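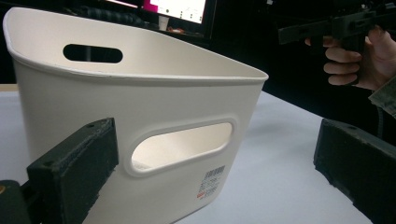 *Fig. 1. Storage basket at the bench, gripper fingers open at the front handle cutout.*

**Handling Practice Working Group, Sturneck site**
Minutes, October 6, 2022, small meeting room

Present: Lyle Boateng (chair), Gus Bellamy (minutes), two operators from the Grultby line, one from the Baptiste bench
Apologies: Stokard safety rep

**1. Previous minutes**

Accepted with one change. The wording under item 4 should read "hand-held grippers" and not "grippers", as the fixed arms come under a separate procedure.

**2. Draft practice note, open containers**

Lyle went through the draft. It covers baskets, tubs and trays handled with two hand-held grippers, and is meant to line up with what the arms will be asked to do later. Main points as agreed:

- Handle cutouts are the preferred grasp point on any container that has them. Grasping by the rim is allowed if the cutout can't be reached.
- Fingers are to be fully open before they come alongside the wall. Operators have been closing on the approach and nudging the container along the table.
- No finger pad is to close over a barcode or product label. Fig. 1 shows a label sitting below and to the right of the front cutout, so this will come up often.
- The second gripper stays clear of the container until the first has a hold, unless the task sheet calls for a two-handed lift.

The Baptiste operator asked whether labels could just be peeled off. Gus said the labels are used for stock checks. Lyle would like them left on for now. Not settled, carried over.

There was some discussion of "fully open" for wide containers. The Grultby operators feel the rule is fine for small tubs but slows them down on big baskets, where the fingers are near the limit anyway. Lyle will add a line for wide items.

**3. Cables**

The current rule says gripper cables must hang free and not cross the work surface. Agreed to keep it. Spare cable is to be coiled and kept to the back of the bench, outside the reach of either gripper. Gus noted that the rule says nothing about loose sleeves. A sentence will be added: sleeves close-fitting or rolled above the wrist.

**4. Bench set-up**

Drinks and small personal items are to stay off the work surface during a session. Screens may stay on the bench if they sit behind the working area. One operator asked for the screens to be dimmed, as the glare bothers her on long sessions. No objection. To be tried at Baptiste first.

**5. Pad wear**

Gus reported on the pad check. Of 99 pads looked at across both sites, 13 were worn enough to replace. Most of those came from Grultby. The present rule is to check pads monthly. Proposed change is a check after every 60 hours of use, written in the bench log. Agreed, to be reviewed in January.

There was a question about who pays for replacement pads. Lyle will ask Stokard - the contract isn't clear on it.

**6. Training sign-off**

Nearly 83 per cent of operators have signed the current version of the handling rules. The rest are mostly on nights. Lyle doesn't want the new note issued until the old one is fully signed. The Grultby operators disagreed and would sooner sign once, for the new version. Left with Lyle to decide.

**7. Other business**

The bench log at Baptiste is out of pages. Gus has a spare.

**Actions**

| Action | Who |
|---|---|
| Add line on wide containers to draft | Lyle |
| Add sentence on sleeves | Gus |
| Trial dimmed screens at Baptiste | Baptiste operator |
| Ask Stokard about pad costs | Lyle |
| Change pad check to hours of use in the log | Gus |
| Decide on sign-off order | Lyle |

Next meeting to be set by email once the revised draft is out.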